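Hokham: guía de montaje casero
Sección 2. Prueba en simulador antes de mover el brazo real

Antes de enchufar nada, pasar la escena entera en Clurasden. Media tarde, no más. Si ya la hicieron con la versión de octubre, repetirla igual, cambió el archivo de la pinza.

1. Abrir Clurasden y cargar la escena Histlow. Tarda. No tocar el ratón mientras carga.

2. Importar el brazo. Revisar que la base quede fija al suelo y no flotando.

3. Poner el bloque rojo y la placa oscura. Posiciones en el archivo de texto del taller, copiar y pegar tal cual, con punto decimal. Con coma no lee nada.

4. Cámaras: 2. Una en la muñeca, mirando a los dedos, y otra cerca del brazo. Guardar las dos vistas con nombre.

5. Pinza abierta del todo. Bajar en pasos de 8 mm hasta quedar justo encima del bloque. Parar ahí y revisar vistas.

Nota: si la textura del suelo sale gris liso, falta la carpeta de materiales. Se arregla copiandola a mano.

6. Cerrar, subir, soltar. Repetir con el bloque girado.

7. Guardar el registro. Máximo 2,000 líneas por archivo, después el visor de Ostapchuk se cuelga.

CUIDADO: no exportar trayectorias al brazo real con los límites de velocidad desactivados. En el simulador no pasa nada, en el banco sí. Parada de emergencia a mano siempre, y probada ese mismo dia.

Revisión de vistas, pinza negra y rojo del bloque bien distinguibles: 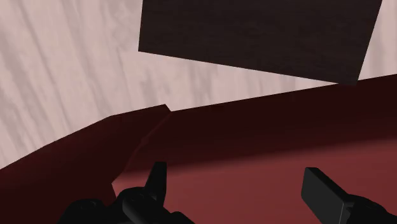
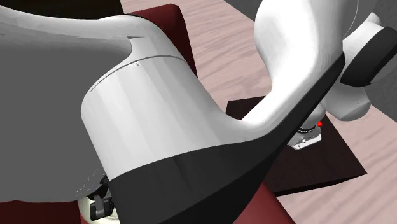
¿Se puede saltar la simulación si el brazo ya está calibrado?
Mejor que no. La calibración no comprueba choques con la mesa ni con los objetos, y eso solo se ve corriendo la trayectoria completa.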